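3.2 Shared tables and the persistence of small objects

The second part of the study concerns work tables that have no single owner. We use the term shared table for any horizontal surface of desk height or above that is used by at least two people in the course of a working day and is not assigned to any of them. Tables with a fixed computer were excluded, as were tables used mainly for meals. The surfaces considered here were located in two buildings, one in Stovasbridge and one in Lorville, and were observed over the same period, beginning in February.

Previous work on desk clutter has dealt mostly with assigned desks, where the person who puts an object down is usually the person who later picks it up. The distinction between filing and piling, which is well established for paper, depends on this. On a shared table the link is weaker. An object may be set down by one user, moved aside by a second and put away by a third, and the position it ends up in reflects the habits of all three. We therefore recorded positions of objects and made no attempt to attribute them to individuals.

Recording followed a fixed procedure. Each table was visited at 11 in the morning and again at 4 in the afternoon. At each visit the observer noted every object larger than a coin, its class, its zone and whether it was in contact with another object. Zones were defined relative to the side of the table at which people most often sat or stood: a front zone within forearm reach, a middle zone, and a back zone that included any adjoining furniture whose top could be reached without walking. The inclusion of adjoining furniture was decided after a pilot round, in which low cabinets and window sills were found to be used as extensions of the table. Kalkidan Negash and Hiwot Derese carried out the recording in Stovasbridge; Fasil Zeleke carried it out in Lorville. Disagreements over class were settled by Eoin Brophy, who had not visited the tables.

In all, 586 object records were retained after removal of duplicates. Objects were assigned to 13 classes. The classes were drawn up from the pilot round and were not changed afterward, although two of them (stationery and small tools) proved hard to separate in practice. Cables were treated as a class of their own. A cable attached to a device at one end was recorded as a cable and also as a contact of that device, so that its path across the table could be compared with the zone of the device it served.

3.3 Cables, devices and containers

Cables crossed zone boundaries more often than any other class. This is partly a matter of length, but length alone does not account for it. Laptops were generally placed in the front or middle zone with the screen tilted back, and power outlets were generally behind or to one side of the table. The slack was left on the surface in most cases, and was seldom coiled. Where slack lay in the front zone, other objects tended to be placed outside the loop it formed, so that a single charging cable could reserve a larger area than the laptop itself. We refer to this as the enclosed area of a cable. It was estimated by eye to the nearest hand width and should be read as an ordinal measure only.

Handheld devices behaved differently. Phones were set down on whatever flat surface was closest to the edge of the working area, and adjoining cabinet tops were used for this purpose more than we had expected. A cabinet top has the advantage of being free of cables, and a phone left there with its screen up remains readable from the table. Bottles were also displaced toward the back zone. They were found both upright and on their sides, commonly in the gap between the table surface and a neighboring piece of furniture, where they were in nobody's way and were correspondingly slow to be cleared. Of the 147 records in the back zone, bottles and phones together made up the largest share.

Containers are of interest because they are both objects and places for objects. Upright racks with narrow compartments were common on the tables in both buildings. Such a rack occupies little of the surface when stood on end, but it must be approached from the front, and its presence tends to keep the area immediately before it clear of laptops and papers. The typical arrangement on the tables we recorded was a laptop toward one side, a rack toward the other, and a band of free surface between them that was used for whatever task was in progress (Figure 6).

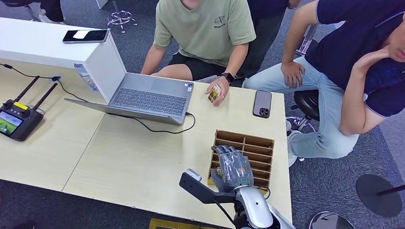 Figure 6. Shared table with open laptop, cables and upright slotted rack; white cabinet adjoining at upper left.

The width of the free band varied between tables, but its position was stable from the morning to the afternoon visit. When a laptop was removed, the band was not always extended into the vacated area. In several cases the charging cable was left in place, and later users worked around it. Small objects deposited within the band were usually gone by the following visit. Those deposited behind the laptop or beside the cabinet were more likely to be recorded again in the same position. We take this as evidence that clearing is driven by interference with current work and only weakly by the total number of objects present.

Two limitations should be noted. First, visits at fixed times cannot distinguish an object that has remained in place from one that has been removed and put back. Eyerusalem Negussie, who reviewed the coding sheets, suggested marking a subset of objects with dots of removable tape; this was done for the last part of the recording only, and the results are given in the appendix. Second, the zones assume one dominant side of use. For the square tables in Lorville this assumption was doubtful, and the records from those tables are reported separately in Section 4.

The classification does not cover the contents of racks and other containers. An object inside a compartment was considered put away and was left out of the count, even where the compartment was open at the front and its contents were in plain view from the seating side. A looser rule would have increased the number of middle-zone records and would probably have altered the ranking of the stationery class, but would not affect the findings on cables.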